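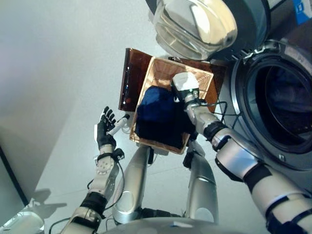
Towels smell sour even right after washing

Posted by Pei-shan Ho in Laundry and Cleaning

We moved to Jodville in February and our towels have smelled sour ever since. They come out of the washer fine, but the first time anyone uses one the smell is back. It's a front loader that came with the apartment. I wash on warm with the amount of detergent the cap says, plus softener. I already ran the drum clean cycle twice. Shirts and socks don't have the problem, only towels. Do I need to replace them?

3 replies

Li-hua Mok
Don't replace them yet. Sour towels usually have old detergent and softener built up in them. Stop the softener completely. Wash only towels, half a load, on the hottest setting the care label allows, with no more than two tablespoons of detergent. Then run the same load again with no detergent. If you see suds during the second wash, there was still soap in there, so repeat it until the water looks clear.

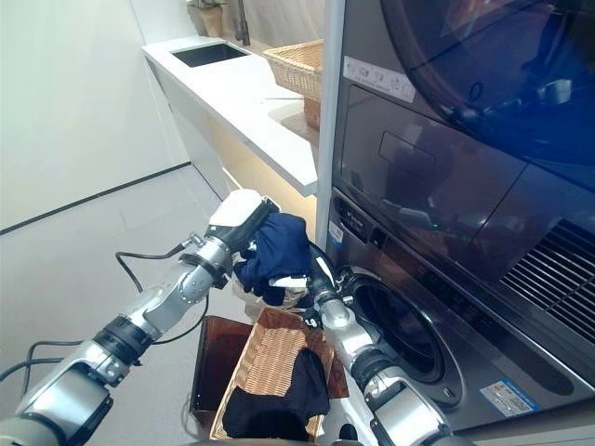 Also take everything out as soon as the cycle ends and dry it all the way. Thick hems stay damp long after the middle feels dry. Wipe the rubber gasket, including the fold at the bottom, and leave the door open a few inches between loads. Check the drain filter too. Mine had a lot of gray sludge in it when I moved in.

matos_112
white vinegar. works every time

jstiveck
I'd skip the vinegar if you do it often, some washer manuals say it's hard on the rubber parts. Oxygen bleach soak overnight in the bathtub worked on ours. Read the label first if the towels are dark. We did have to throw out two bath mats that never came clean.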